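Hard pencil cases: hinge notes

I replaced my fabric roll with a hard plastic case in February. The roll held 35 pens and weighed too much to carry daily. The new case is white, with a hinged lid and an inner tray, and opens flat on the desk. Capacity is lower. I now carry only what I use in a week.

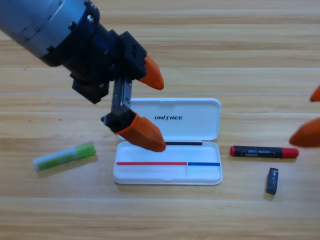 Does a plastic hinge wear out faster than a zipper?

In my use the zipper went first. The one on my old Kundik case lost its teeth after 182 days, and the hinged case that Marijke Desmet passed on to me was still closing squarely when I gave it back.

Markers go in last, caps all facing the same way. Loose leads stay in their own tube. I wipe the tray with a damp cloth when graphite builds up in the corners. Next post: erasers.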